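五月换季，顺手把家里的瓶子清了一遍

五月一到，厨房朝西那面墙下午就开始发烫，放在架子上的油和酱都得挪地方。本来只打算换个柜子，结果越翻越多，最后花了两个下午，把家里所有带瓶子的东西都过了一遍。记一下过程，主要给自己明年看。

先说调料。我家做饭的人只有我一个，按理说用不了多少，可是柜子里生抽开着两瓶，一瓶是平时用的，一瓶是有一次以为没有了又买的。老抽用得慢，瓶口结了一圈黑的硬壳，拿热水泡了一会儿才擦掉。蚝油按标签上写的，开盖以后要冷藏，我之前一直放在灶台边上，闻着没什么问题，还是倒了。料酒剩个底，炖了一锅排骨用完。

醋是最麻烦的。有一瓶是从老家带来的散装米醋，装在旧饮料瓶里，没有日期，瓶底有些沉淀。打电话问家里，说醋放多久都行，沉淀摇一摇就好。我尝了一点，酸味还在，过滤了一遍换进玻璃瓶，贴了张纸条写上“米醋，五月换瓶”。以后散装的东西进门先贴纸条。

油的问题在于买得太大。去年超市做活动，买了一桶大的菜籽油，到现在还有小半桶，开盖早就超过三个月了。有哈喇味的油不值得留，这次闻着还行，先拿来炸东西，用完不再买大桶。橄榄油换成了小瓶，700毫升的那种对我来说都偏多。

然后是冰箱门。冰箱门上那一排基本是各种酱：沙拉酱、辣椒酱、芝麻酱、一瓶只用过一次的鱼露。我的办法是全部拿出来放在桌上，开过盖的和没开过的分两边，开过的里面再挑过期的。过期的一共7瓶，比我想的多。芝麻酱上面浮了厚厚一层油，下面硬得筷子都插不进去，隔水温了半个钟头，搅开了，拌了两顿凉面。鱼露留着，打算学做一次越南米粉，如果到秋天还没做就扔。

空瓶子怎么洗，试了几种。装过油的先别碰水，倒一勺面粉或者碎蛋壳进去晃，把油吸走，再用热水加一点小苏打。细口瓶刷子伸不进去，抓一小把生米加水摇，效果不错，米倒出来就不能吃了，这点浪费我接受。标签用吹风机热风吹一分钟，从一角慢慢揭，比泡水干净。有些标签是塑料的，怎么弄都留胶，抹食用油放十分钟再擦，能掉大半。

瓶盖也单独洗。橡胶垫圈有味道的，用白醋泡过夜，第二天味道淡了一些，没有完全去掉。装过鱼露的盖子不要拿去盖别的东西。

洗好的瓶子我留了一部分：两只方的装豆子，一只高的装挂面，几只小的给花椒、八角和干辣椒。留的标准是口要大，盖子要紧，能在架子上站成一排。好看但是口小的一律不留，以前留过，最后都在阳台上积灰。

阳台上那个纸箱就是这么攒起来的，这次一起处理了。我们小区的可回收物桶在北门，早上七点到九点开，晚上还有一次。玻璃瓶要和塑料瓶分开放，瓶盖拧下来，里面不能有液体。我分三趟提下去，第二趟袋子底破了，好在是在电梯里，没有碎。以后提玻璃瓶用布袋，或者直接用买菜的小拖车。

另外问了一下收废品的，玻璃瓶现在不怎么收，啤酒瓶要看是哪种，塑料瓶按斤算，我那些加起来不够买一把葱，就都放进回收桶了。 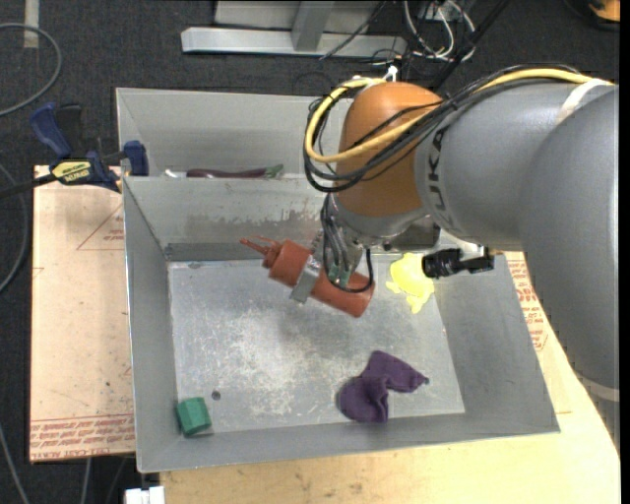 机械臂在灰色铁皮箱上方夹着一只红褐色瓶子

药瓶是最后弄的。过期的药没有混在垃圾里，小区附近的药店门口有个回收箱，片剂和药水都可以放，药店的人让把外盒拆掉另外扔。咳嗽糖浆有两瓶，一瓶开过，开封日期完全想不起来，直接处理。碘伏和酒精也看了日期，碘伏留下，酒精换新的小瓶，和打火机、蜡烛分开放，搁在卧室阴凉的抽屉里。

柜子空出来以后擦了一遍，底板上有一圈圈油印，用厨房湿巾擦不动，最后用的是小苏打糊，敷二十分钟再刮。铺了一层旧挂历纸，脏了就换。调料重新摆的时候，每天用的放前面，一周用一次的放后面，一年用一次的写在冰箱侧面的纸上，免得忘了又买。

目前纸上写的是：鱼露、咖喱粉、桂花酱、半瓶白兰地。下次去超市之前先看这张纸。

还缺一个能挂在柜门里面的窄架子，量过了，深度不能超过9厘米，网上看的几款都太深。有合适的朋友可以留言告诉我。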